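# Bedroom odds and ends

Hi, I'm Vasanthi Jayawardena, and these are my notes for the Trokance bedroom set - small everyday stuff on a bed, getting tidied up. I kept 82 clips and threw out 34 that were too dark.

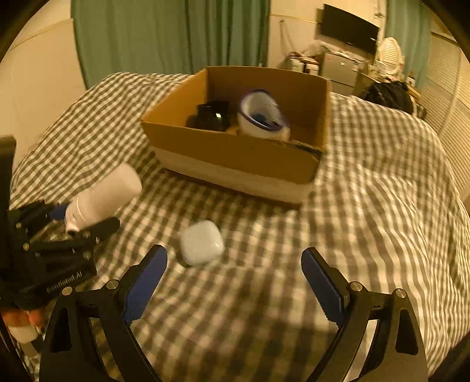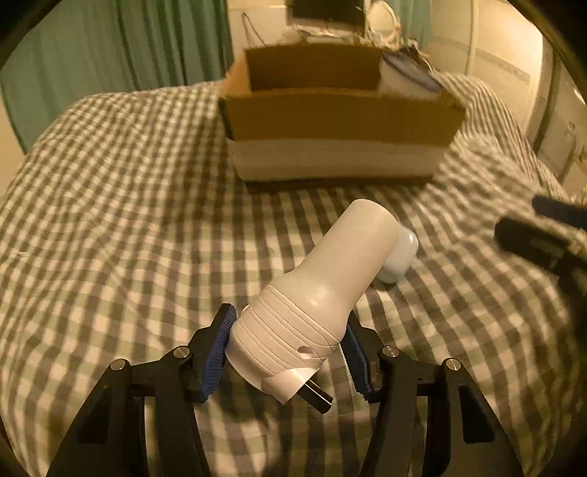 *Checkered bedding in both; the open cardboard box is in both, too.*

## Good to know

- Folder names go by room, then by day.
- Wrinkles in the covers stay - I never smooth them between clips.
- Labels are mine, so "bottle" covers a lot of ground. Fixes welcome!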